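How to Move a Hand Assembly Job Over to a Robot Station Without Losing Your Crew

I run the small-parts benches at Grider, in the Prarnville building, and for most of my time here everything on those benches was done by hand. Stick the pad on, set the screen in the bezel, peel the liner, press, next. We moved part of that over to two-arm stations last year. People from our Tulirstead plant keep asking me how we did it, so I'm writing it all down in one place. It's long on the people stuff and short on the programming, which you can get from the setup binder.

Start by sitting at the bench

Before you touch a robot, do the job yourself for a full shift. I thought I knew ours, and then Yeshi Admasu watched me fumble tape for an hour and very kindly didn't laugh. Write down every motion, including the little ones that aren't on the work sheet (she bends the corner of the liner back with a thumbnail before she does anything else – that was never on any sheet!).

Then mark each motion as one of two kinds. Steady ones are pick, place, hold, press. Fussy ones are anything where the person feels for something and changes their mind halfway. Give the arms the steady ones first and leave the fussy ones alone for a while.

Lay out the station

Keep the tabletop plain and light so parts stand out against it. Put parts down flat, with space between them, and keep the backing paper on the adhesive as long as you can. If a fingertip has to get under an edge, leave room for it to come in low. Tidy cables before the first run and again after the first day, when you find out which ones you got wrong. 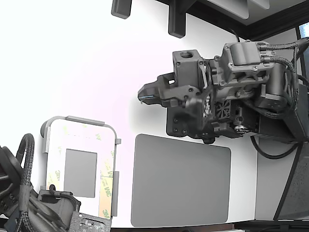 Robel Wubshet told me at this stage that we were planning the table for the arms and forgetting whoever had to reload it, and he'd already bumped his elbow twice that morning. He was right. We moved the reload side around to the front and dropped the parts bins to waist height, and I'd do that on day one now.

Rewrite the jobs before you go live

This is the part I'd push hardest. On our old line a person did 488 units on a good shift and their wrists knew it. At the station the same person loads, checks, clears jams and teaches new positions. Those are different skills, so put them on paper, with a pay grade, and show it to people before the arms get switched on. We did it two weeks after, and those were a rough two weeks. Keisha Pettigrew had half the bench asking her if they should be job hunting.

Train in pairs, one loading and one on the controls, and swap at lunch. Let everybody hit the stop button during practice, on purpose, several times. Folks are shy about it otherwise.

Check the grip by hand

Once the fingers can close on a part, slow everything way down and look closely. You want the part held by its sides, with the grip clear of the screen. Look over the fingers too, tips included, and write up any wear in the station log. Whoever is loading should have the final say on whether the grip is good, even if the engineer disagrees. 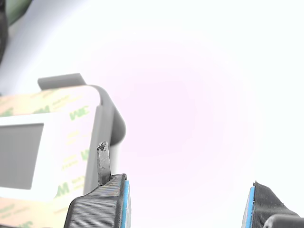 How long before a new person can run a station alone?
Plan on three weeks, with the last one spent mostly on jams and reteaching.

Keep a list of gripes

Tape a sheet to the end of each station and let people write on it, no names needed. Ours had 169 entries by December, plenty of them about the beeping. Go through it every Saturday if you work one, or whenever the line is down, and cross things off where everyone can see you do it. We turned the beeping down. The stools are still on order.

If you get stuck, the setup binder is in the cabinet by the Aitken door, and Yeshi has the marked-up copy with the better notes.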